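Njoroge Kariuki has the kind of grin you only see on people who got to fly before breakfast. He has been towing banners out of the grass strip at Onderlow for six seasons, and he still talks about it as if he'd been handed the keys yesterday.

"The pickup is the best part," he told me, already waving his arms. "You come down low, you snag the rope, you pull up hard — and then the airplane feels like it's dragging a house!"

He learned to fly at Purnlow, washing airplanes on weekends to pay for lessons, and he needed 200 hours before the Vidal outfit would let him near a hook. The letters are five feet tall and laid out on the grass by hand. Has he ever towed a typo? "Once. A birthday over Griltlow beach. They spelled her name wrong on the order, and she loved it anyway."

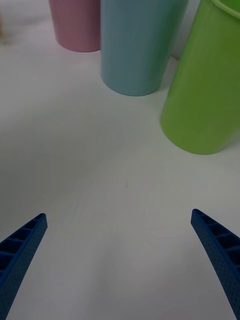 Page last changed: May 2025

Wind is the thing he watches all day. A steady breeze off the water is fine with him, but gusts make the banner snake around, and then he'd sooner call the customer and move the flight. Most people are very nice about it, he says.

The season winds down in November, and he spends the winter patching letters and flying anything anyone will lend him. "I'd do it for gas money. Don't print that!"

Shares: 200 | Comments: 6
Contact us | Back to top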